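Moisture Regain and Drying Time of Knitted Fabrics
Project report, Textile Materials II
Group: Marietjie Kruger, Lefteris Psarras, Munther Saab
Supervisor: Zübeyde Bozkurt

1. Background

Knitted garments hold more water than woven ones of the same fiber, mainly in the space between loops. Care labels give a drying method but no drying time. The project compared drying times for two knit structures, plain jersey and 2x2 rib, at a fixed indoor climate.

2. Materials

Jersey and rib swatches were cut from cotton and wool stock supplied by Plirkow. Each swatch was trimmed to a dry mass of 100 g and conditioned overnight in the textile lab before weighing. A Grellent bench scale was used for all readings. Distilled water was used to keep mineral deposits out of the mass balance.

3. Method

Swatches were soaked for 3 minutes, spun for 2 minutes and hung from one edge. Mass was recorded every half hour until two consecutive readings agreed. The drying curve was split into a constant-rate period and a falling-rate period, following the course notes. Runs where the door had been left open were discarded and repeated on Friday.

4. Results

Rib dried more slowly than jersey in both fibers. The difference was small during the constant-rate period and grew once the surface water was gone. Wool showed the longest falling-rate period, consistent with its higher regain. In every hanging run the lower edge was the last part to reach constant mass, and the rib swatches sagged more than the jersey.

Dark knit with fine horizontal ribbing and light flecks; the lower edge hangs in rounded folds.
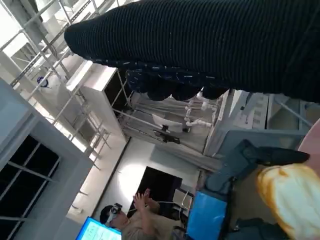

5. Sources of error

Air speed was not measured. Swatch thickness was taken at one point only, and the cut edges of the jersey curled, reducing the exposed area by an unknown amount. Jonatan Westerberg checked the scale calibration in April; it was not repeated afterward.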